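Equipment plan for the kitchen bench: gallery

Page by Virgil Chiriac, Heltusbridge workshop
August 2018

Welcome to our gallery page. In March we have received the approval to buy equipment for the kitchen bench, where the robot arms practise with dishes. Many colleagues from the Breltton office asked me what the money is for, so I have put the main points on one page, with a picture of the work at the end.

The first point is the arms. We have 2 quotations, one from Zivness and one from Mac Carthaigh. The Zivness price is lower, but it does not include the controller or the delivery. When I add these, the difference becomes quite small. I asked both firms to write again with all items on separate lines, and I will compare them when the second letter comes.

The second point is the fingers. It is easy to forget them in a budget, because they are small parts beside a big one. For this year I have planned 7 spare pairs, at 43 pounds the pair. If a pair is worn, we should change it the same day and not wait for an order.

The third point is the dishes. We buy them in normal shops and we take different sizes and patterns on purpose. The whole line for dishes, racks and small kitchen goods is 326 pounds. Some of you found this high. Please remember that plates break, and that a rack must be stable enough to be used every day.

The fourth point is cables and mounting parts. I have no final sum yet. Please do not order these items yourselves, even the cheap ones, but send me the list with the part number and I will put everything in one order.

The work at the bench
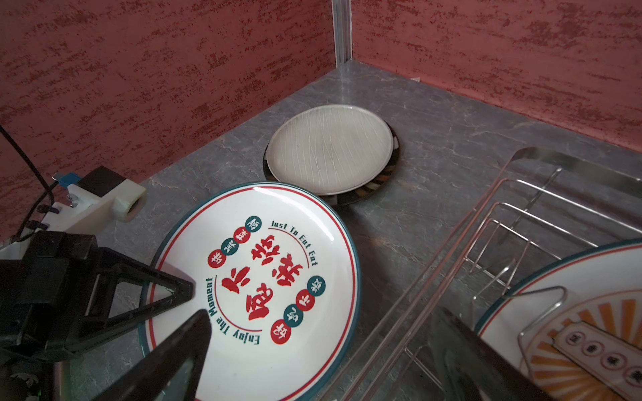
Gripper fingers over a large plate marked "Just To Eat Eat", with the steel dish rack at the right.

Plates of this kind belong to the dishes line. The fingers and the bracket are counted in two different lines, so please write the correct one on your request form.

More pictures will be added after the new arms are delivered. For questions about the quotations you can find me in the workshop, every morning until eleven.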